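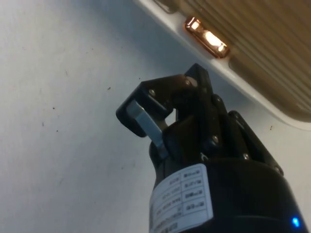

Ribbed, beige and white, with a few dark specks on the white behind.

I have finally changed my fly line and I can't stop going on about it. The old one had been on the reel for five seasons and had gone so stiff that it came off in coils, like an old telephone cord. I kept telling myself it had another year in it. It didn't!

The new one is a Bastonero floating line, a weight forward five, and it cost me more than I meant to spend. I took it up to the top pool at Pitenville on its first evening and the difference was silly. Casts I'd been forcing for months just went out - no grunting, no second haul, and the fly landed more or less where I was looking. I had two small brown trout and lost a much better one by the alder roots, which was my own fault for clamping down on the reel.

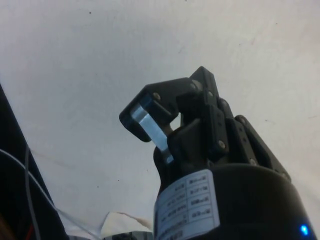 The backing got replaced as well while I was at it. I'd always guessed how much was on there, so this time I wound it all off across the garden and measured it: 65 yards, with a knot halfway that I have no memory of tying. Some 177 yards of fresh stuff went on in its place, and the spool now fills up properly, so I'm picking up line a good deal faster.

I did try the cheap Jultden line first, in case anyone is wondering. It's fine for close work on the canal, and I'd happily give it to a beginner, but in any sort of wind I found it hard going with a bushy fly.

One thing I've started doing is wiping the line down with a damp cloth when I get in (warm water, a drop of washing-up liquid, then a dry cloth). It takes five minutes and the muck that comes off is amazing.

Next job is the leaders. I've been buying them ready-made for years and I'd love to tie my own before the grayling fishing gets going in November. I've got three spools of nylon and a borrowed book, and so far my blood knots are terrible.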